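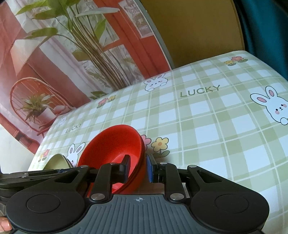 Dostier Table Set is a small data card collection covering bowls on patterned tablecloths, prepared for people who sort, label or compare household tableware. It was started at Varnau in February and holds 400 still images in 11 folders. Cloth pattern is recorded separately from the objects on it, as a print can share colors with the tableware. A red bowl tipped on its side over the green and white plaid cloth gets `item: bowl`, `color: red`, `pose: tilted`, and the cloth gets `pattern: plaid, rabbit, flower` with `cloth_text: LUCKY`. The pale olive-green bowl behind it has its own row.

By Gizella Vida
February

Print this page | E-mail this page

## Contents

- `items.csv`: one row per bowl per image
- `cloths.csv`: one row per cloth per image
- `colors.txt`: permitted color names
- `folders/`: images, grouped by cloth

## Fields

`color` takes a single value from `colors.txt`. Use the body color. A small motif or a contrasting rim does not change it. Pale olive-green is stored as `green_pale`.

`pose` is `upright`, `tilted` or `inverted`. A bowl resting against another bowl is `tilted` if its rim is off level. Stacked bowls are labeled one by one.

`visible` is `full` or `part`. Anything overlapped by another object is `part`, whatever the amount.

`cloth_text` is copied in the case printed. Repeated words are entered once. Leave the field blank if the word cannot be read.

Printed flowers and animals belong in `cloths.csv` only. Version 1 had 71 rows in `items.csv` where a printed motif had been entered as an object. Miklós Virág removed these by hand and the row numbers were not reused, so gaps in the sequence are expected.

## Known problems

Folder 6 has two spellings of `plaid`. Glossy interiors were sometimes given a lighter color name than the outside of the same bowl. Bowl diameter is missing throughout. Material was dropped after version 1 and should not be inferred from gloss.

## Changes

Version 2: material removed, `cloth_text` added, row corrections as listed.
Version 1: first release.

Corrections go to Margit Bognár with the row number and folder.

Print | E-mail

Comments (3)

Benedek Pap
Does checked cloth count as plaid? I have been entering it as `check` and the validator rejects it.

Gizella Vida
Use `plaid` for both. I will add it to the field notes.

Csenge Pap
Folder 6 still has the old spelling in the copy I downloaded this morning. Rows are fine otherwise.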